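The table came with the apartment

Yi-chun Kuo answered the door with her phone under her chin and a bag of oranges in each hand, and the first thing she told me was to keep my shoes on because the hallway was being mopped later anyway. I'd come to talk about living with family as a grown-up, which she has now done for 34 months (she keeps track, she says, the way people keep track of quitting smoking). She and her younger brother Kai-wen share a two-bedroom on Yau Street, above a key shop, and they've turned their house rules into a little newsletter called Idora that goes out to 2251 people.

I've been reading it since last June. It's short and kind of bossy and I love it. Each issue takes one argument the two of them have had and writes it up from both sides, with no winner picked.

"The first one was about the thermostat," Yi-chun said, putting the oranges in the sink. "Everybody's first one is about the thermostat."

Kai-wen yelled from the other room that it was about the fan.

"It was about the fan," she said.

They moved in together when her lease ran out and his roommate got married, both in the same month. The plan was to do it until one of them saved up. Neither one will tell me who was supposed to move out first, and I got the feeling they don't agree on that either. Their parents thought it was wonderful. Their friends gave it till the end of summer.

"We'd never lived together as adults, that was the thing," Kai-wen told me once he'd come out and found a chair. "I left home when she was already gone. So I had this idea of her from when I was fifteen. And she had this idea of me as somebody who eats cereal out of a mixing bowl."

"Which you do," said Yi-chun.

"Which I do, sometimes."
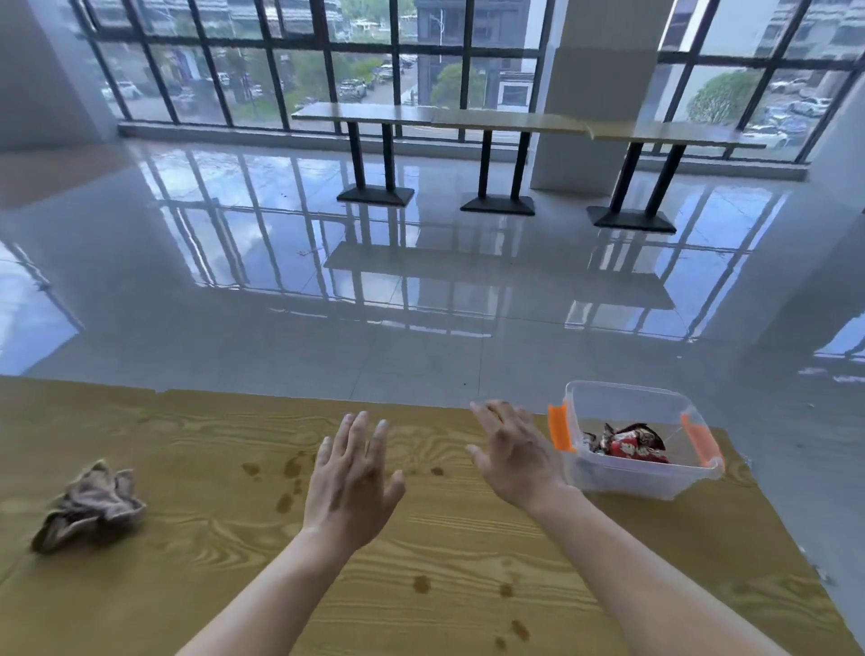 Money was the first real fight. They'd split the rent down the middle, and then Kai-wen pointed out that her room has the closet and the window that opens, and it took them most of a winter to get over it. They ended up with her paying 200 dollars more and him taking over the internet bill, and they did the whole negotiation sitting across from each other with their palms flat, because Yi-chun had read that you argue better if you can see each other's hands. I can't say if there's anything to that. It's a good table for it, though, golden brown with that swirly wood grain that looks like a weather map if you stare too long, and I held my own hands out flat just over it while they told me the story and did feel a bit calmer!

I asked what they spend on food and got two very different numbers. The right one, it seems, is closer to 600 a month for both of them, and that includes the stuff Yi-chun orders from Dretetti, a grocery delivery place she swears by and Kai-wen thinks is robbery.

"They charge you for the bag," he said. "You're paying for a bag, and then we have a bag of bags."

"I use the bags."

"For what?"

She didn't answer that one. She went and got us tea.

While she was gone I asked him about the letters. People write to Idora a lot, mostly siblings, some cousins, a few divorced couples who still share a house (I hadn't expected those and neither had he). He reads them all, usually late, usually in the kitchen with the light over the stove on. The one he thinks about most came from a woman who'd moved in with her older brother after he got sick. She didn't have a question. She wanted to tell somebody that he hummed when he did dishes and she'd forgotten that about him.

"I read that one out loud to Yi-chun," he said. "And she goes, you hum too. I didn't know that. I had no idea I hum."

"You hum the Paltimen song," she called from the kitchen. Paltimen was a cartoon they both watched as kids, and she's right, he'd been doing it when I came in.

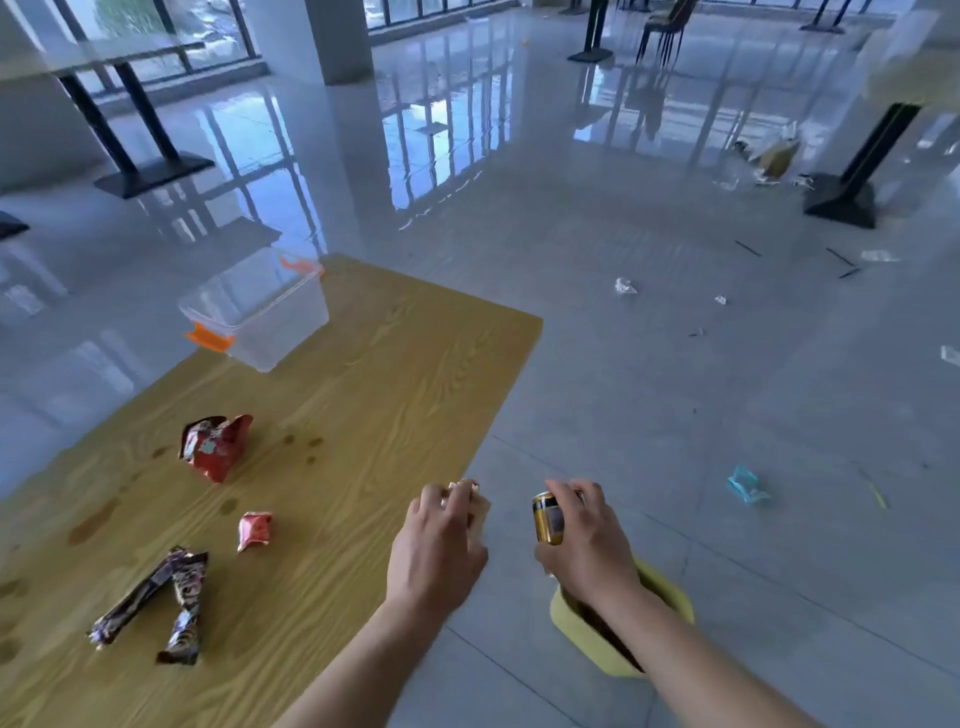
Chores got an issue of their own, and then another one, and then a third that was only about snacks. Kai-wen's side was that a person should be able to eat a candy bar in peace and deal with it at the end of the night. Yi-chun's side was that the end of the night never comes. Looking at crumpled wrappers, a red snack bag and brown drips on the wood grain, I'm afraid I lean her way, and I say that as someone whose own coffee table is no better. What they settled on is that the bin lives on the floor right beside the table, so you can drop a can in without getting up, and whoever opened it is the one who drops it. The drips they're still working on. Kai-wen believes a drip belongs to the household. Yi-chun wrote nearly a full page on why it doesn't, and it's the most forwarded thing they've ever put out.

I wanted to know if they'd run out of arguments at some point. Yi-chun laughed so hard she had to put her cup down.

"We have a list," she said. "He doesn't know what's on my half."

"I know what's on your half."

"You know some of it."

The next issue is about guests, and whether you have to warn the other person before you bring one home. I asked Yi-chun if she'd told Kai-wen I was coming over. She looked at him and he looked at the oranges.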